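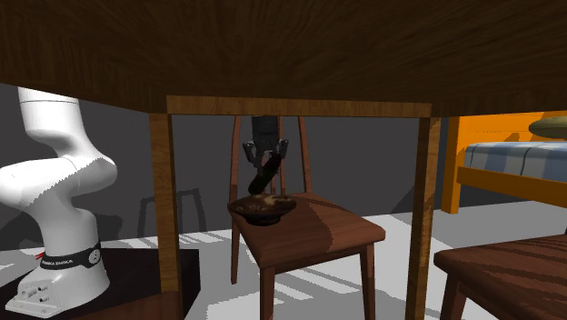

Teleop notes, Girndale scene set, July, afternoon block. Goal for this block was to collect clean demonstrations of the place-over-bowl task in the Khokhar simulator, driving the arm from the hand controller and recording at 30 Hz. The side camera is at the low preset, looking out from under the table, with the bowl on the seat of the spindle-back chair and the gripper holding the black cylinder at a slant just above it. This view is good for judging height over the rim. It is poor for judging depth toward the chair back, and the apron rail hides part of the approach. For the policy input I would keep it as the secondary view only.

Controller setup: Skidia bridge, position scaling at half, rotation one to one. Tried rotation at half as well and went back. With half rotation the operator has to re-clutch in the middle of the tilt, and each re-clutch leaves a flat section in the joint trace that the policy then learns as a pause. Those show up plainly in the older Pravo runs too.

Tilt. Wayne Rowbotham drove the first batch and I drove the second. He tilts early, on the way in. I come in upright and tilt over the bowl. Both are valid, but mixing them in one training set gives two modes at the same point in space, and last time the policy averaged them and hung there. Decision for now: tilt on approach, lower end toward the bowl before the last descent. My batch goes in a separate folder and stays out of training until we have a way to label style.

Discarded 2 episodes from his batch. In one the fingers opened before the hold period was over. In the other the wrist passed through the joint limit margin and the solver flipped the elbow. The replay looks fine if you only watch the gripper, so check the joint plot before accepting anything.

Contact settings: finger friction left at default. The cylinder creeps in the grasp if the controller is moved fast and then stopped dead. Slower stops cure it. I would sooner fix it in the operator instructions than raise friction, as the higher value made releases stick on the previous object.

Latency between controller and sim was about 2 frames, steady through the block. No correction applied. Timestamps are written on the sim side, so commands and states line up in the file.

To do:
Add the joint margin check to the export script.
Rewrite the operator sheet: tilt on approach, hold, slow stop.
Randomize the bowl position on the seat. It is fixed at present and the policy will memorize it.
Try the side camera a little higher and compare depth errors.
Ask Wayne for his clutch settings, the saved profile does not match what he used.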